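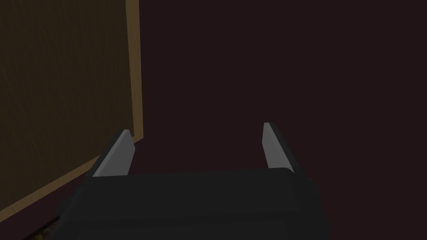 3.2 Episode structure and the reveal. Family history shows lean on one moment more than any other, the reveal, when a guest is handed a document and reads it aloud. We coded where that moment falls, how long it runs and who speaks first after it. Set dressing was coded as well, on a short list, because earlier work (Dawber and Crabtree) claimed that wood and low light stand in for "the archive" even when no archive is on screen. The plain wood panel with fine grain in Figure 1, dimly lit against very dark maroon, is the sort of surface and lighting that would score on both items. Neither item needs a book or a paper to be in shot.

Figure 1. Brown wood surface, fine streaked grain, low light. Computer rendering.

The sample is 66 episodes from two series, Elia and The Dirnon Line. Both ran on regional channels, both were later put on streaming. Elia follows one guest per episode. Dirnon follows two, sometimes cousins, and cuts between them – this made the timing harder to code and we come back to it below. Specials and reunion episodes left out. Clip shows left out too.

Coding was done by Barbu and Naylor, working apart, from the broadcast versions where we could get them. Streaming versions drop the ad breaks and in a few cases the recap after the break, so the minute marks do not line up. Where only the streaming version was available we coded by share of running time instead. All timings in the tables have been converted to share of running time for this reason.

A reveal was counted when three things happened in order: a record is shown or handed over, some part of it is read out, and the guest responds in words or by visible reaction. A record that is only mentioned by the narrator does not count. Neither does a photo album, unless a name or date is read from the back of a print. This gave 1,468 coded units over the whole sample, reveals plus the shorter exchanges that lead up to them. Most units are lead-up.

Disagreements were of two kinds. First, where a reveal ends. Barbu tended to close the unit at the cut to the next location, Naylor at the last line of talk on the subject, and these can be far apart in Dirnon where the second guest's story is dropped in between. We settled on the last line of talk. Second, what counts as a response. Silence was the problem. A guest who looks down and says nothing for several seconds is clearly responding, but so, maybe, is one who turns the page. Page turning was not counted in the end. Keith Mapplebeck acted as third coder on the disputed units and his call was final.

The pattern in Elia is steady. An early reveal, usually a census line or a marriage entry, low stakes. Then a long middle with the genealogist doing most of the talking. Then the main reveal late, followed by a short walk or a car ride and the credits. Only 5 episodes break this order, and in all of them the guest already knew the main fact before filming and says so on camera. Dirnon is messier. The two guests rarely get reveals of equal weight, and the edit seems to hide this by giving the weaker story more screen time early on.

Who speaks first is more interesting then we expected. In Elia it is nearly always the guest. In Dirnon the presenter often gets in first, with a question ("Did your father know?"), and the answer then becomes the part that is used in the trailer. We take this to be a habit of the presenter and not a rule of the format, though the 8 episodes with a guest presenter are too few to lean on.

A note on the Plikov episode, which shows up in both the early and late groups in Table 2. It was broadcast in two halves in August and we treated each half as its own episode for timing purposes only. For everthing else it is one.

Set dressing results are in the next section, with the caveat that the list was written before we had watched Dirnon in full – some items hardly ever come up there.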